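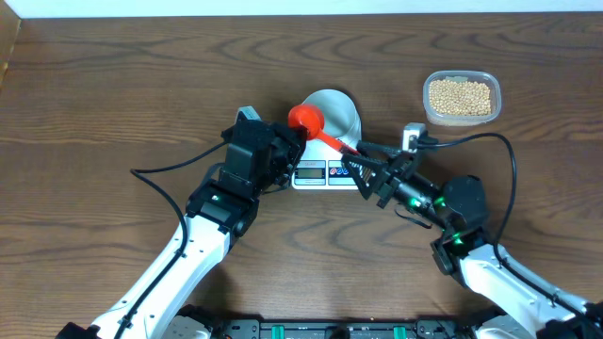
A Veramura embala leguminosas secas para mercearias e cantinas. Somos 40 pessoas, e até há pouco tempo a pesagem das doses pequenas era toda feita à mão.

## O que mudou na pesagem

Em fevereiro começámos a passar parte desse trabalho para dois braços robóticos, com colher medidora e balança. Ninguém foi dispensado. Quem pesava passou para o controlo de lotes e para as encomendas – tarefas que antes ficavam para o fim do turno. A formação foi de 66 horas por pessoa, dentro do horário.

As doses fora do normal continuam a ser feitas por nós, tal como a limpeza dos recipientes e a decisão de parar a linha.

Texto revisto em 16/2/19.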